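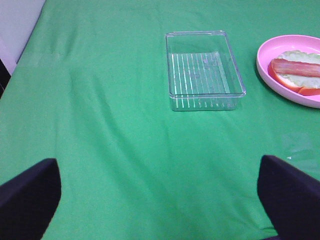

Compline, or Night Prayer, is the shortest of the main hours of the Divine Office and the easiest one to learn at home. It takes a book, a lamp, and a place to put the book down. Any table will do. A green cloth like this one, wrinkles included, is enough to mark the table off from homework and mail, and it does not have to be changed with the seasons. The color rules are for the altar and the vestments. They do not reach into your house.

Home Start Here The Hours Calendar Parish Links Contact

How to Pray Compline at Home
Posted 2/20/24 by the editor, Drunodham Breviary Notes

What follows is for the current Liturgy of the Hours in English, as used in most parishes in the United States. If you use the older breviary, the order is different and so are some of the psalms, and you will want a separate guide.

What you need

You need a book with Night Prayer in it. The full set has it in every volume, and so does the one-volume Christian Prayer. There are also thin booklets with Night Prayer alone, and if this is the only hour you plan to say, the thin booklet is the better buy. I started with the one-volume book and spent most of my first month lost in it.

You also need 2 ribbons. Put one at the day's psalms and the other at the Marian antiphons, which are usually printed at the end of the section. If your book came without enough ribbons, the cards sold by Minetti are stiff enough to stay put, but a holy card works just as well.

Finding the page

Morning and Evening Prayer run on a four-week cycle. Night Prayer does not. It repeats every week, so there is one set of pages for each night and you come back to it seven days later. In most editions the section comes after the four-week psalter.

The part that confuses people is that Sunday has more than one Night Prayer. There is one for after Evening Prayer I, said the night before, and one for after Evening Prayer II, said on Sunday night itself. The second has Psalm 91. Either of these may be used on any other night of the week, and plenty of people memorize the Psalm 91 one and say it every night. That is allowed, and it is a good way to begin.

The order of the hour

Begin with "God, come to my assistance" and make the sign of the cross. The response is "Lord, make haste to help me." Then say the Glory Be. Add the Alleluia, except in Lent, which we are in now.

Stop for a short examination of conscience. Go back over the day. The book may give you a penitential text to use, or you can say the Confiteor as at Mass. Keep it brief. If something needs a longer look, it can wait for confession.

Say or sing the hymn. Books print a selection and you may pick. I read it aloud when I am by myself and the house is asleep.

Then come the psalm or psalms, each with its antiphon before and after. End each psalm with the Glory Be. Take them slowly. If there are 2 of you, trade off strophe by strophe, and leave a small pause at the end of each line — the pause will feel far too long at first and then it won't.
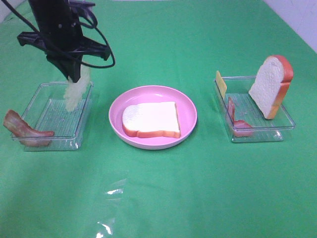 Do I have to stand the whole time?

It is customary to stand for the opening, the hymn, the Gospel canticle, and the final prayer, and to sit for the psalms and the reading. At home, alone, you can sit throughout, and if you are ill you can say the whole thing in bed.

The short reading is a verse or a few verses of Scripture. Read it once, leave some silence, and go on to the responsory, "Into your hands, Lord, I commend my spirit." The responsory is the same every night outside of the Easter season, when Alleluias are added, and the days around Easter itself, when it is replaced. Your book will tell you.

Next is the Canticle of Simeon, the Nunc Dimittis, with its antiphon, "Protect us, Lord, as we stay awake." Make the sign of the cross as you begin the canticle. Learn this one by heart early. It is short, and once you have it you can put the book down for the best part of the hour.

The concluding prayer changes with the night. After it comes the blessing, "May the all-powerful Lord grant us a restful night and a peaceful death." Answer Amen.

Last is the antiphon to Our Lady. In the Easter season it is the Regina Caeli. The rest of the year you may choose, and many people say the Salve Regina. The Latin is not hard and there are recordings.

When to say it

Right before bed. It may be said after midnight if that is when you go to bed. Do not say it after dinner to get it out of the way and then watch television until eleven. I have done this and it turns into one more chore.

If you miss a night, leave it missed. Lay people are not bound to the Office, and there is nothing to make up.

Children

Ours join for the canticle and the Marian antiphon and skip the rest. The whole hour takes ten minutes said alone and closer to 20 with small children in the room. Let them blow out the candle if you use one.

Saying it with others

The parish in Nernmont has had Compline in the side chapel since September, after the evening Mass. If you go, take a booklet from the rack by the door and sit on either side. They sing the psalms to a simple tone that you will pick up by listening. Stay quiet going out.

Comments

gatepost_reader
Is the examination of conscience required? My booklet from Chettiar starts straight with the hymn and I wondered if a page was missing.

Editor
Yours probably has it in the introduction. The General Instruction calls it a commendable practice. I would put it in.

M. in Drunodham
We have been doing the Sunday one every night for 2 months and the kids now know Psalm 91 better than I do. Is there a reason to move on to the others?

Editor
Only if you want them. Psalm 88 is a hard one to close a day on, but I would not want to go without it.

oldbreviary
Please do the guide for the older book too. The psalms at Compline there are worth a page of their own.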